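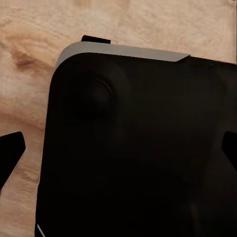
Slide 1: Black on a light wooden tabletop, with a pale grey strip along the top edge.

Speaker notes - Walking Lesside with a camera
Travel evening, 4th June

Good evening everyone, and thank you for coming out on such a miserable night. Grab a cup of tea if you haven't already, the urn is at the back and the lemon slice is very good (I've had two pieces, so I speak with authority).

Tonight I want to take you around Lesside, which is a harbour town I have now visited more often than my own sister's place. We'll go in the order I'd walk it, starting at the ferry steps and finishing up the hill, and I'll tell you what time of day I like for each spot. Please call out if you want me to slow down.

(Pause here for latecomers.)

The ferry steps. Get there early, before the first boat if you can manage it. The steps face east, so the colour comes up over the water and lands on the old customs house behind you. Most people photograph the water and forget to turn around! Turn around. The customs house has green shutters and a clock that has been wrong on every one of my visits, and I'm rather fond of it.

From there it's a flat stroll along to Plallow Market. Mention the fish end and the flower end, and do ask the stallholders before you photograph them. I've only ever been refused once, and she was quite right, she was eating her breakfast. The roof is corrugated iron painted cream, and by mid-morning the light bounces around underneath it and flatters everybody.

(If running late, skip the cheese story.)

The Stergiou Arcade is next, across the square. It's narrow, tiled in grey and ochre, and dark enough that you'll want to lean on something to keep your hands steady. There's a coffee counter halfway along with four stools, and I'd suggest you sit down for a good while, order the walnut biscuit and let people wander through your picture. The best ones I have from in there are of strangers' umbrellas. 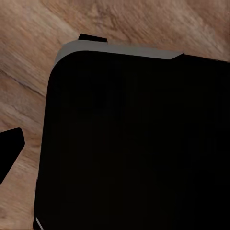
Slide 2: Rounded corner, matte black, light grey along the upper part.

Now the climb. The Jikirar lookout is 501 steps up from the back of the arcade, and the number is painted on the last one, so you can't be talked out of it. There are 2 landings with benches and I use both. January is far too hot for it after ten in the morning, as I learned with a melted chocolate bar in my camera bag. Autumn is kinder, and you get mist sitting in the harbour with just the masts poking out.

If stairs aren't your thing, the 110 bus goes up the other side from the square. It's a pleasant ride too - sit on the left.

At the top there's a low stone wall, a drinking fountain and a view right across the roofs to the breakwater. I first stood there in 2000 with a borrowed camera and one roll of film, and I used the whole roll in ten minutes and had nothing left for the sunset. So pace yourselves. Stay until the harbour lights come on, and bring a jumper even if you're sure you won't need it.

A few practical bits before questions. Wear proper shoes, the cobbles near the market are slippery. Carry coins for the bus. The public toilets are behind the customs house and they close at six.

(Questions, then remind everyone about stacking the chairs. The handout with the walking map is on the table by the door.)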